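Stusau Grounds and Paths Helpdesk
Ticket 617
Subject: Water standing on the asphalt path beside the field, Helden side
Category: Paths and drainage
Priority: Normal
Status: Open, waiting on contractor
Opened: 2020-04-12

Reported problem

The path stays wet long after rain has stopped. The worst part is along the curb on the field side, where water collects against the concrete and does not run off into the grass. People on bikes move over to the other side to avoid it, and people on foot end up on the verge. The same stretch was reported in August and closed as "no fault found," but that visit was made after two dry weeks.

What was asked for: find out why the path does not drain and say whether it can be fixed without resurfacing.

Entry 1, helpdesk

Asked the reporter for the location. Location confirmed as the straight section with the grass field on the right, looking toward the vehicles. The length in question is some 900 feet.
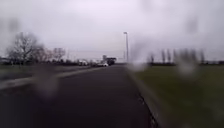
Path looking toward the vehicles, field and row of tall trees to the right.

Passed to the paths crew. Old ticket linked.

Entry 2, paths crew

Walked the section in light rain. Notes:

The asphalt is smooth and in fair shape. No potholes. Two hairline cracks, both sealed already.

The fall of the path is toward the field. Checked with a four-foot level at several points. The slope is slight but it is there, so water is going where it was meant to go.

The curb on the field side has drain gaps cast into it. Most of them are blocked with packed leaves and soil. At the first three gaps the grass behind the curb has built up higher than the bottom of the gap, so clearing the gap alone does nothing. Water goes in, meets the turf and comes back.

Cleared one gap by hand and cut back the turf behind it with a spade, 15 inches deep into the verge. Poured two buckets of water on the path next to it. It drained through in under a minute. Did the same at a gap that had only been cleared and not cut back. Water was still standing when we left.

Cause looks like raised turf. No sign of a problem with the path base.

Entry 3, helpdesk

Asked whether this could be done with the leaf blower during the normal round. Also asked whether the sidewalk side needs the same work.

Entry 4, paths crew

Leaf blower will not do it. The material in the gaps is packed and has roots in it. It needs a spade or an edging machine.

The sidewalk side does not need work. Water moves away from it. 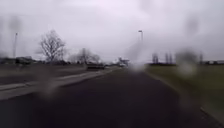 We would leave that side alone for now. The verge over there is muddy and any machine driven on it will leave ruts, which then have to be filled and seeded. All of the digging can be done from the asphalt, with the spoil loaded straight onto a small trailer.

One thing to watch is the lighting cable. The old plan shows it on the sidewalk side but the plan has been wrong before. Please get it confirmed before anyone uses a machine.

Entry 5, helpdesk

Sent the cable question to Pivevix, who hold the lighting contract. Sent the edging work to Softić for a price, with these instructions:

Clear every drain gap on the field side of the section.
Cut the turf back behind each gap to below the bottom of the opening.
Remove the spoil. Do not spread it on the field.
Keep half the path open to bikes and foot traffic while working.

Entry 6, helpdesk

Pivevix reply: cable is on the sidewalk side only, nothing under the field verge. Reply saved to the ticket.

Softić reply: can do the work by machine, one day, two people. Price covers all gaps and removal of spoil. They want the ground a little firmer before they start. Accepted.

Still to do

Softić to give a start date.
Paths crew to go back during the first proper rain after the work and repeat the bucket test at both ends and in the middle.
Add the drain gaps to the fall maintenance list, sheet 96, which has only the street drains on it at present.
Change the closing note on the August ticket so it points to this one.

Reporter has been told the cause and that the work is with a contractor. Ticket stays open until the second bucket test is done.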